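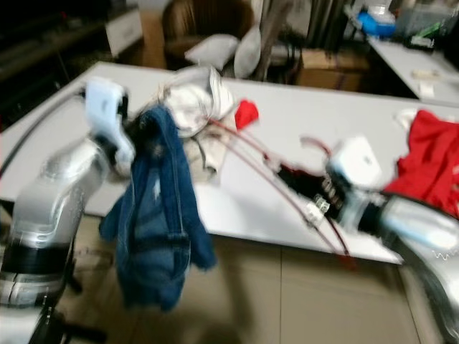
Denim over the long white table, Wednesday

Cembridge Rowing Club – minutes of the January meeting
Taken by Kenza Salem, secretary

We got going at 7:10 in the upstairs room. There were 29 of us, which is good for January, and I only had to go down and hold the door for two people. Last month's minutes were read and passed with one fix: I had the Gistard race down as a loss for the women's four and it was a dead heat. Sorry, women's four!

Money first. We have 3384 dollars in the main account and the winter dues are still trickling in. If you haven't paid, you know who you are, and so do I, because I have the list. The trailer insurance went up again and we voted to pay it in one go and skip the monthly plan. All in favor, one grumble from the back.

Next was the new eight, or the new-to-us eight. Jullar Rowing is selling theirs and would like an answer before the end of the month. A few of our people drove over to look at it and came back pretty happy with the hull, less happy with the riggers, two of which need straightening. The talk went on for a good while. Some of the masters crew feel we should fix up the Zoubi first and get another season out of her, and I have a soft spot for that boat myself (I learned to row in her, badly). The juniors' parents pointed out that we turned kids away last summer for lack of seats. In the end we agreed to offer Jullar a deposit, with the riggers knocked off the price, and to look at the Zoubi again in spring when she can go up on trestles outside. I'm writing the letter.
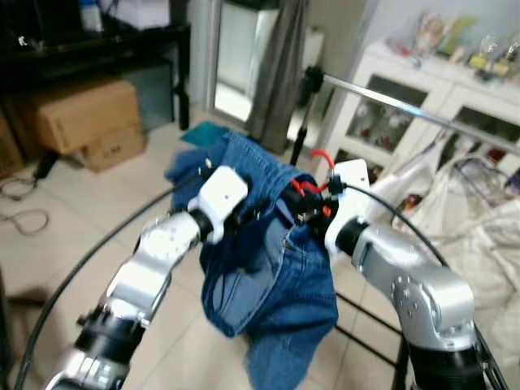

Clothing for the spring season took longer than it should have, as it does every year. The supplier wants sizes all together this time and won't do a second small order, so please, please try on the samples before you put your name down. The all-in-ones run short in the body. We also went around again on what people wear for boat moving and dock work, and the feeling was that anything goes as long as it's warm and you don't mind wrecking it. A worn pair of blue jeans, a bit faded like the ones held up by the waistband there, is fine for carrying trestles on land. Jeans are not fine in a boat, and that goes for coaches in the launch too. Wet denim is heavy and it stays cold. I was asked to put that in the minutes in plain words, so there it is.

Race calendar. We're going to the Gistard head race again with two fours and hopefully the eight, depending on item three. Entry is 50 dollars a boat and the club will cover it for juniors. Masters pay their own, same as last year. There was a question about whether we could share a trailer with Jullar and the answer is maybe – I'll ask in the same letter as the boat money, which I admit isn't the most graceful way to do it. Our own spring regatta stays on the short course. The long one had us waiting on the bridge traffic half the day last time and I'm not doing that again with a stopwatch in each hand.

Winter training. Erg nights carry on as they are, with the early group at 5:30 and the late group at 7. The early group would like the late group to stop moving the fan. The late group says the fan was like that when they got there. We left it there. Nice news from the erg challenge: the juniors have clocked 993 kilometers between them so far and there's a pizza night waiting for them at the end of it.
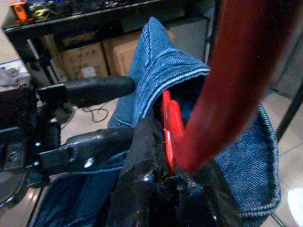
Lost and found is overflowing again and I want the shelf back before the juniors return to the water. I'll put everything out at the next erg night, both sessions, so come and have a dig. There are odd socks, a very nice wool hat and more water bottles than I care to deal with. Anything left over goes to the thrift shop at the end of the month, and I'd like it to go in decent shape, folded properly and not stuffed in a sack like last year. Phones and keys stay in my desk and you'll have to describe them to me.

Any other business. The hot tap in the boathouse kitchen is dripping and we'll get a plumber in. We need two more launch drivers for Saturday mornings, and you get trained for free, so talk to me. The lock code on the oar bay has changed. I won't write it here, but ask any coxswain. Somebody brought lemon bars and they were gone by item two, so thank you, whoever you are.

We finished at 8:50. Next meeting is same room, same time, and we'll start with Jullar's answer if I have it by then.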